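I finally made it to the open afternoon at Skutwood's Nilville office -- all stairs and greenery, very nice! Drita Stoyanova walked us through their house rules for gripper work, 36 of them on one long sheet. My favorite is rule 20: grip upright, cap clear of the fingers, and hold still before you lift.
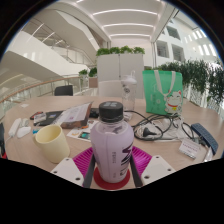
Purple drink between the fingers, Skutwood open afternoon.

I asked if they tidy the table first. Nope, the rules say leave the everyday stuff where it is (mugs, cables, whatever) and write it in the log. Drita's log was up to entry 474, and she reads every one. I took a copy of the sheet home.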